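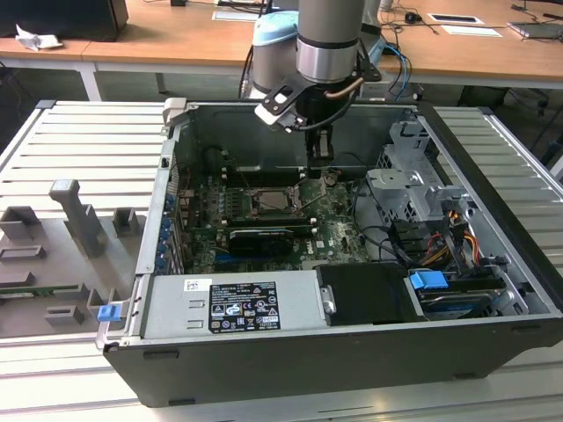 3.2 What people do with their portraits afterwards

I went into this part of the study thinking I already knew the answer (I shot family portraits for years before I ever wrote a paper about them), and I was wrong on nearly every count! We sent the survey to 2,000 households who had sat for a studio portrait at one of the two shops, Ploken and Remow, and 1,517 of them wrote back. I then rang 102 of those and had a proper chat, usually over a cup of tea at my end and quite often with a toddler shouting at theirs.

The first thing I wanted to know was where the pictures ended up. I'd expected the big framed print over the sofa, because that's what the shops push and what I used to push myself. Plenty of families did buy one. But when I asked which picture they looked at most, they kept going back to the small stuff: the wallet print, the one stuck to the fridge, the slightly daft one where the youngest is pulling a sock off. Table 2 in the appendix sets this out by print size, with a column for each question.
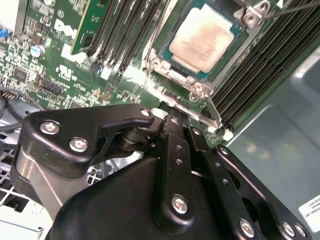 Price came up far more than I'd planned for, and I ended up adding a question on it halfway through the calls, so please read that column with some care. Families who had paid one flat fee, with all their edited pictures included, talked about the session itself: the light, the waiting about, whether the photographer was nice to the baby. Families who had paid a small sitting fee and then chosen prints from a price list mostly talked about the list. One mum told me she could still remember the cost of the prints she'd left behind, and she'd had the sitting the August before last.

Ashok Kushwaha, who coded the calls with me, reads this a bit differently. He thinks the flat-fee families were simply keener on photographs to begin with, and our numbers can't rule that out. Dogbe makes a similar point about school portraits, and I come back to it in section 4.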